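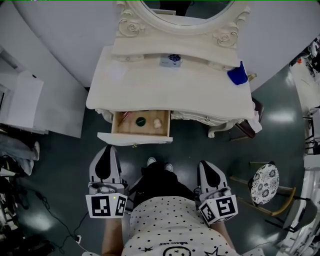
To: Hadton manipulation list
Date: 7 January 2026
Subject: Re: Drawer set, status and request for more hours

> The drawer and tabletop set now stands at 200 episodes, all
> collected with the hand-held grippers at the Porer site. Coverage
> is good. We would like to book more hours for the same task and
> hand the whole lot to the Santoso training run as is. We expect a
> policy trained on it to open household drawers in general.

I've gone through the notes that came with the set and I don't think the last sentence follows from the rest.

First, "coverage is good." Coverage of what? The log lists 6 pieces of furniture, and 44 of the episodes use the white vanity with the carved apron and the small gold-toned knob. I have no quarrel with the vanity. It's a fussy piece with a scalloped front edge and a shallow drawer, and I'm glad someone thought to use it. But if a person stands square in front of the same drawer and reaches for the same knob that many times, I'd call it one example with some noise on it until I see otherwise.

Second, what's in the drawer. Three small things, spread out with plenty of space between them. Is anyone's drawer like that? Mine has tangled chargers and a stapler that jams the thing shut. If we only ever train on tidy drawers, I would like the claim cut down to tidy drawers. The blue cloth on the tabletop is closer to what I'd want. Put it in the drawer and let it catch.

Third, and this bothers me most, 19 episodes were dropped as "operator error" with no further note. Which errors? A finger pad slipping off a small knob is exactly what the robot will do on its first day. If those were slips followed by a second try, please put them back and label them. If marker tracking was lost, say that, and say which hand. A person looking down at two grippers can recover from nearly anything without thinking about it, and I don't see how the model learns to recover if we throw out every recording where it was needed.

Also, the floor in that room is dark and very shiny, with the overhead lights showing in it. We had trouble with a floor like that at Jincombe in September and lost a good deal of time before we blamed the reflections. Maybe it does no harm this time. Has anyone tried holding out one room and testing on it? I looked for a held-out room in the plan and didn't find one.

I'm not against more hours. I'm against more hours of this. Before I sign off on the booking I'd like to see:

- the dropped episodes, with a reason next to each
- a test on a drawer that appears nowhere in the training set
- a start position that changes, including from the side and with the chair in the way
- the drawer opened, something taken out, and the drawer closed again, as one recording

The last one may already exist. The task label only says "drawer," so I can't tell from the index.

Happy to be shown I'm wrong on any of this, but please send numbers from the held-out drawer. Another highlight reel won't do it.

Reply to the list, please, not just to me.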